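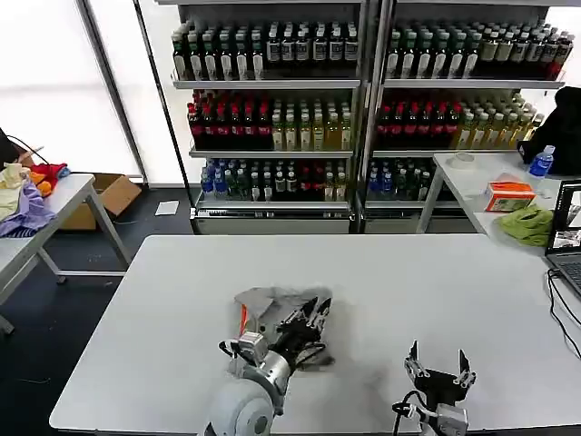

## Living with the Brollmont Stakska, a van that does not hurry

When my brother-in-law told me he had bought a Stakska, I thought first that he was speaking about a kind of cheese. The small Brollmont van is still a rare thing on our roads, and the dealer in Barnumov had only one to show in April. I borrowed my brother-in-law's for a long weekend, and in the end I drove it 316 kilometres.

The first impression is of a very upright vehicle. You do not sit down into the seat, you climb a little and then you are there, with a flat floor and a tall windscreen in front of you. My mother, who has a bad knee, liked this more than anything else in the car. The side doors slide on both sides, and they close with a soft push of the hand. I have driven vans which cost much more and where you must throw the door as if you were angry with it.

In the back there are two rows, and the last one can be taken out. It is heavy work for one person. The handle is hidden under the cushion and I needed the manual to find it, and the manual is written in a style that I can only call poetic. But once the seat is out, you have a square space where a washing machine stands up without problem. Brollmont says the van can carry up to 500 kilos, and I did not try to prove it wrong. 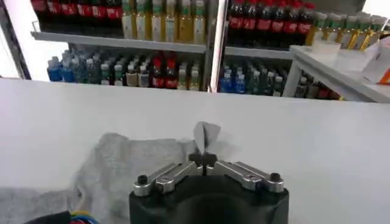 On the road the Stakska is calm. The engine gives 161 horsepower, and on paper this sounds like plenty, but the gearbox prefers to think before it acts. On the long hill after Sumampouw I pressed the pedal, waited, and was overtaken by a bread lorry. After one day I had learned to ask for power earlier, and then we understood each other well. In town it is easier. The steering is light, the mirrors are big, and the turning circle let me go round in my own street in one movement, which my own estate car cannot do.

The noise I liked less. Above motorway speed the wind comes in around the front pillars, and my passengers in the last row had to repeat everything. The heating also does not reach them quickly. On Saturday morning we had warm feet in front and complaints from behind until we were almost at the coast.

Aslı Oral, who repairs vans of all makes near the harbour in Barnumov, put the Stakska on her lift for me. She was content with the underside and the way the brake pipes are protected. "The oil filter they have put in a stupid place," she said, "but I have small hands." She would choose the version with the steel wheels, as the alloy ones mark easily against a kerb. My brother-in-law has the alloy ones, and they are already marked.

He plans to keep the van ten years. I gave it back with a full tank and sand in the door rails, and he has telephoned me about the sand.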